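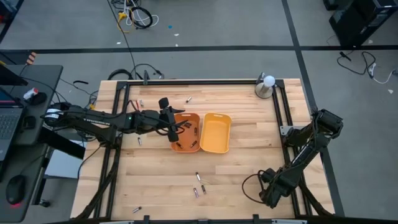
Search this site... Go
48 shares

Speaker notes, Bernau visit talk (20 minutes, leave time for questions)

Hi everybody, thanks for coming out. I know the coffee in the hall is better than the coffee in here, so bring it in if you want, I don't mind.

So I'm going to tell you about the open day I went to at Sastico in Bernau back in April. I run a small recycling drop-off, and I went because their invitation said "battery sorting, live, two arms" and I thought, well, that's my whole winter in one line. We get buckets of the things. People bring them in coffee cans and bread bags and I've spent more evenings than I want to admit picking through them at a bench.

(Pause, ask who here has sorted batteries by hand. Wait for hands.)

Okay. The day started at 9 in the morning with a talk in the front room, which I'll skip, it was mostly the company story. Then they took us through to the work area and let us stand pretty close. I'd pictured something behind glass with a yellow line and a guard. What they had was a wood tabletop with a metal frame around it, an arm on each side, a couple of plastic bins in the middle and batteries lying around on the wood. I could have built that table! I couldn't have built the arms.

The job is simple to say. Batteries start out on the table, the arm goes and gets one, and it goes in a bin. Then the next one. They call the whole setup Pomus, and the software that decides where the hand goes is called Dzene. I asked what the names meant and got two different answers from two different people, so I'm no help there.

Talk about the fingers here, slow down a little.

The hand has 2 fingers. That's it, no thumb, no suction cup. And you'd think a battery would be easy, it's a little cylinder, but go home and try it with a pair of salad tongs on a smooth table. It rolls. You come in a hair too far to one side and it's off across the wood, and now you're chasing it. The fingers have to come down on both sides of it, low, almost touching the table, and then close.
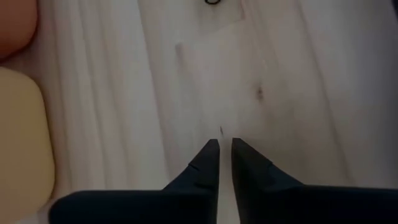

And the table matters more than I expected. I asked about the wood and the woman running the demo said they've tried rubber mats and felt, and everything behaves differently on each one. On felt the batteries stay put and the fingers snag. On wood they roll but you can get under them. I've got a steel bench at home, so I wrote down "put something on bench" and underlined it. Still haven't done it.

(Skip the next part if we're past the halfway mark.)

Numbers, for those of you who like them. They told us they'd done 2000 pickups on that table before the open day, and that almost 600 of those were the small sizes, which give them the most trouble. I asked what counts as a pickup and it's only counted if the battery ends up in a bin, so drops don't go in. I liked that they just answered the question.

Now what I really want to get across is how it feels to watch. It is slow. Slower than me, and I'm not fast. The arm comes over, stops, thinks, moves a tiny bit, stops again. The guy next to me was whispering "come on, come on" like he was at the racetrack. And then after a while I noticed I'd relaxed into it and had been standing there way longer than I meant to. 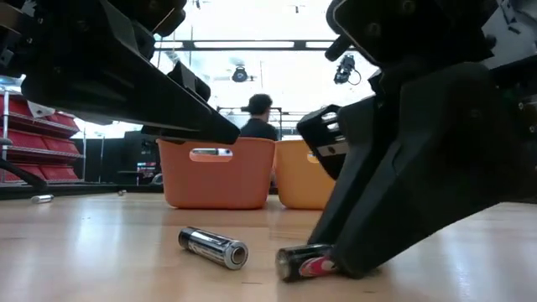 I asked the question you're all going to ask me, which is when can I have one. The answer was not soon, and not at a price I'd say out loud in this room. Right now it doesn't sort by chemistry, and that's the part I'd pay for, because a lithium cell in with the alkalines is what keeps me up at night. They said it's on the list. I said please move it up the list!

Last bit, then questions. If you get a chance to go to one of these, go. Wear comfortable shoes, eat first, and write your questions down beforehand, I forgot half of mine on the train.

(Questions. Repeat each one into the mic for the back row.)

3 comments

benchrat: Was at this talk, good stuff. What do you use for button cells?

mossyfork: Tried the salad tongs thing with my kids. It took us all evening and one is still under the fridge.

tern_lane: Do they do the open day every April? I'd drive out for it.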